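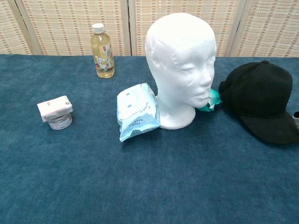 *Foam head on the cloth-covered table, woven screen behind.*

**Talk notes: "What does the certificate buy you?"**
Trelthorpe adult learning evening, 29 Dec 2019

(Slow down. You always rush the first two minutes.)

**Opening**

Hi everyone, thanks for coming out in the dead week between the holidays! I know half of you have relatives on the couch at home, so I'll take it as a compliment.

I want to talk about short certificates tonight. I mean the ones that take a few months, cost real money, and come with a nice piece of paper at the end. I've taught on them, I've paid for two of them myself, and I've sat on the hiring side of the desk looking at them on resumes. So I have opinions (you may have heard some of them in the parking lot).

Ask for hands: who here has finished a certificate program? Who's thinking about one? Who's here for the coffee?

**Where I'm coming from**

I started out teaching bookkeeping at Gerkitach, back when it was two classrooms over a tire shop. We charged 300 dollars for a term and people grumbled about it, and they were right to, as the heating was terrible. Later I moved over to Kuroda, where the same material, pretty much chapter for chapter, went for 3000. Nicer chairs. Better logo. A welcome folder with a pen in it!

I'm going to be fair to Kuroda here, because some of that money went to things I'd wished for at the old place. There was a person whose whole job was calling local businesses and asking if they needed anybody. There was evening child care for one year, until the grant ran out. But I was teaching from the same binder, and I think about that a lot.

(Pause. Drink water.)

**What the price tells you**

Not much, in my experience. When I got curious, I sat down with a list of our old students and started writing to them. I got 220 replies, which floored me, and I read every one at my kitchen table over a couple of months. This isn't research, and please don't quote it like research. The people who write back are the ones who like you or the ones who are really mad.

Still, a few things kept coming up, and I'd like to share them.

People who got work afterward mostly told me about a person. Their teacher knew somebody, or a classmate got hired first and put in a word. Hardly any of them mentioned the certificate until I asked, and then they'd say oh sure, it's in a drawer.

The mad ones were nearly all mad about the same thing: credits. They'd been told, or half told, that the course would count toward a degree someday. Then they went to enroll somewhere and the answer was no. One woman had done the whole program and had to start over with intro accounting. She wrote me four pages, both sides.

(If the room is quiet, tell the story about me and the stats course. If they're chatty, skip it.)

**Stats course story**

So I did this too. I signed up for an online certificate in statistics, 2000 dollars, and I didn't ask a single question first. I liked the website! I finished it, I enjoyed it, I was proud as anything. And when I put in for a raise, my boss looked it over and said, "That's great, what is it?" I stood there trying to explain it and heard myself reading from the brochure.

I still use what I learned, so I don't count it as a loss. I'd have paid a lot less for the book, though.

**Questions to ask before you sign**

Slide with the list. Leave it up for a while so people can copy it down.

- Which schools take these credits? Ask for names, then phone those schools yourself.
- How many people who started last April finished?
- Of those, how many are working in the field, and how do you know?
- What's the total, with books, fees, and test costs?
- If I drop out in week three, what do I owe?
- Can I sit in on a class?

The second one makes people squirm. If the person at the desk gives you a percentage, ask "percent of what?" I've seen a placement rate that only counted the students who'd answered the phone. I've seen one that counted a guy who went back to the job he already had.

And the last one is my favorite. A good program will nearly always say yes. Go on a dull night, sit at the back, and see if the students talk to each other at the break.

**About Grultico**

Somebody will bring this up, so do it before questions.

Yes, I've looked at the new Grultico courses. Yes, the first month is free. I don't know if they're any good yet, and I'd be making it up if I told you otherwise. Nobody has finished one. What I'd say is read the part about when the free month ends and how you cancel, and write that date on your fridge.

**Money**

Keep this short, it's on the handout.

Talk to the community college first. I know, I know, the website is ugly and the parking is a disgrace. But the aid office there will sit with you for an hour and it costs you nothing. Ask at work, too. Lots of places have a tuition benefit that's buried on page whatever of the handbook, and people go years without using it. Mine did. I found it after the stats course, naturally.

Please don't put it on a credit card. If a school pushes a loan at you on your first visit, go home and sleep on it.

**Questions from the floor**

Repeat each question into the mic, the back row couldn't hear last time.

Likely ones: nursing assistant programs (I don't know enough, send them to the table by the door), coding boot camps, whether age matters, whether to list an unfinished course on a resume. My answer on that last one is yes, if you can talk about what you learned, and put "in progress" only if it is.

Handouts are in the blue folder. Get the clicker back before you leave.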